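Interior Finishing – Wall Repair and Preparation

Kamiretti Ready-Mixed Wall Compound

Kamiretti Ready-Mixed Wall Compound is a smooth, water-based filler for the repair and finishing of interior drywall and sound plaster. It is supplied ready for use and requires no added water in normal conditions. The compound is intended for property managers, painting contractors and homeowners who need a flat, paintable surface on walls and ceilings that have been damaged by ordinary wear, removed fixtures or minor settlement.

The product is manufactured for Koo Interior Supply and is distributed from the company's warehouse in Jatalstead. It is stocked throughout the year. Orders received by noon are normally prepared for collection the following morning, and deliveries to the Ota district leave the warehouse every Thursday. Customers outside these areas should contact the trade counter to confirm delivery arrangements before placing an order.

Suitable Uses

The compound may be used to fill dents, scratches, screw holes and hairline cracks, to bed paper joint tape, and to apply finishing coats over taped joints. It may also be used as a thin skim coat over a wall with light surface texture, provided the existing paint is firmly attached. It accepts most water-based interior paints once it has dried, been sanded and been primed.

The compound is not suitable for exterior walls, shower enclosures, floors, or any surface that is regularly exposed to standing water. It should not be used to set loose tile or to fill structural cracks. A crack that reopens after repair, or that is wider at one end than at the other, should be examined by a qualified contractor before any further filling is carried out.

Surface Preparation

Surfaces must be clean, dry and free of grease, wax and flaking paint. Torn drywall paper should be trimmed back to a firm edge with a sharp knife and sealed with a suitable primer before filling. Glossy paint should be dulled with fine sandpaper and wiped down. Stains caused by water or smoke must be treated with a stain-blocking primer, and the source of any leak must be repaired first. Koo Interior Supply does not accept claims for finishes applied over damp walls.

Furniture should be moved away from the work area and floors covered. Electrical power should be turned off at the panel before switch plates or outlet covers are removed.

Application

Stir the compound gently before use. Apply it with a clean, flexible knife, pressing firmly so that the material is forced into the repair, then draw the knife across at a low angle to level the surface. Holes deeper than a quarter inch should be filled in layers, with each layer allowed to dry fully. Two thin coats will give a better result than one heavy coat – heavy applications shrink, and may crack at the center.

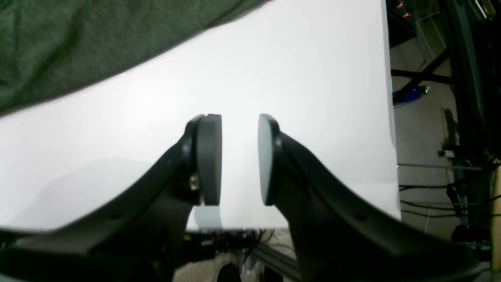
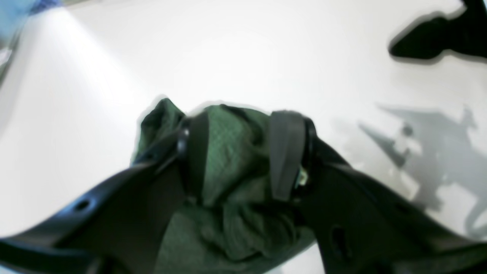
For taped joints, spread an even bed of compound along the joint, embed the tape, and remove the excess with a 6-inch knife. Allow the tape coat to dry before applying a second coat, which should extend past the edges of the first on both sides. The final coat should be wider again and kept as thin as possible. Inside corners are best completed one side at a time.

Drying time depends on temperature, air movement and the thickness of the coat. A thin coat in a heated, ventilated room may be left overnight and sanded the next day. Longer times should be expected in basements and during humid weather. The room should be kept at or above 50 degrees Fahrenheit during application and until the final coat has dried. Direct heat from portable heaters is not recommended, as the surface may dry before the material beneath it.

Sanding and Painting

Sand lightly with fine sandpaper or a sanding sponge. A lamp held close to the wall will show ridges and low spots that are difficult to see in ordinary room light. Avoid sanding into the drywall paper, which will raise the fibers and remain visible after painting. Remove all dust before priming. A dust mask and eye protection should be worn during sanding, and the work area should be ventilated.

Unprimed compound absorbs paint at a different rate from the surrounding wall. Priming the repaired area alone is acceptable for small patches. Where repairs are spread across a wall, the full wall should be primed.

Packaging and Ordering

The compound is sold in 5-gallon pails under stock number 3399. Pails may be ordered singly or in larger quantities, and trade account holders may reserve stock for up to 6 weeks against a written purchase order. Each pail has a resealable lid and an inner liner, which should be pressed flat against the surface of the compound before the lid is replaced.

Unopened pails should be stored indoors, off concrete floors and out of direct sunlight. The product must be protected from freezing. Material that has frozen, developed an odor or formed hard lumps should not be used. Dried compound should not be returned to the pail, and tools should be washed in water promptly after use. Waste material must not be poured into sinks or drains.

Returns

Unopened pails in salable condition may be returned to the Jatalstead warehouse with the original receipt. Opened pails cannot be returned unless the contents are found to be defective. Customers who believe that a pail is defective should stop work, keep the pail and its label, and notify the trade counter before applying any further material.

Technical Assistance

Questions regarding suitability, coverage and compatibility with existing finishes should be directed to Bronisława Zalewska, Technical Services. Callers are asked to have the age of the building and the type of wall surface available. For large skim coating projects, Technical Services may request that a test area be completed and left to dry before the full order is released.

Trade accounts, bulk pricing and delivery schedules are handled by Young-sook Moon at the trade counter. Applications for new trade accounts are accepted in person or by mail. The winter delivery schedule takes effect in November, when shipments to unheated job sites are suspended – customers with heated indoor storage may continue to receive deliveries as usual by confirming the storage location at the time of ordering.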